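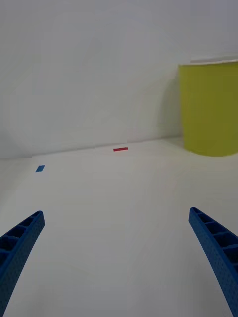 Open day at Carkutis

September 22, 2019

I'd been meaning to go to one of the Carkutis open days since February, when Dace Kazlauskienė first mentioned them to me, and this time I got my name down early enough. They let people in by groups. Ours was mostly parents with teenagers, plus me and Obed Aryee, who I used to work with and who drove.

The building is on the trading estate behind the tile warehouse. Parking is poor. If you go, use the road by the canal and walk back.

We started with coffee and a short talk from Etornam Abugri, who runs the workshop. He said they have 4 arms at the moment and would like more. Most of what they do is sorting and packing for small firms, jobs where the items change every few weeks and nobody wants to pay for a machine built for one shape. He was clear that a lot of it is still being tried out. I liked that he didn't promise anything.

Then we went through to the benches. The one I spent longest at had a gripper with two blue fingers, made with open cells along them like a little ladder. The task was a sorting one: a small blue square and a thin red strip lying flat on a white surface, and a yellow-green container standing by the wall at the back. Pick up the pieces, put them in the container. A toddler could do it, as one of the dads said, and Zuweira Agbeko, who was looking after that bench, said yes, and she'd hire one if it would work nights.

She explained that flat things are the awkward ones. A ball or a cup gives the fingers something to close on. A thin strip on a table gives them almost nothing, and if the arm comes down slightly too high it shuts on air, and slightly too low it presses into the table. So the fingers are meant to give a little. She passed round a spare pair and you could squeeze them and feel them bend.

The arm had several goes while we were there. It got the square on the first attempt. The strip took 3, and on the second of those it pushed it a few inches along and then stopped, as if thinking. It wasn't thinking, it was waiting for the software to look again. Everyone clapped when the strip finally went in, which I thought was a bit much, but I clapped too.

I asked how many tries it takes before they would call a task reliable. Zuweira said they run 1,000 picks of the same item and then start moving the lights about, as shadows upset it more than you'd expect. She was more bothered by shadows than by anything else I asked about.

Sombat Kaewsai had the next bench, with an arm that was supposed to be folding cloths. It was being restarted when we got there and was still being restarted when we left. He showed us a recording on his laptop instead and took plenty of questions about wages and jobs, some of them quite sharp. He answered them properly. One woman had worked on a packing line for years and knew a good deal more about packing than the rest of us, and the two of them were still talking when our group was called out.

There was a raffle at the end. Obed won a mug.

Entry was free but they ask you to book. The sheet by the door said 100 people had signed up for the day, and it felt like the right number for the space, though the corridor got warm. I didn't see a lift to the upper floor, so ring first if you need one. The next open day hasn't been announced yet. I've asked Dace to tell me when it is, and I'd like to see the cloths.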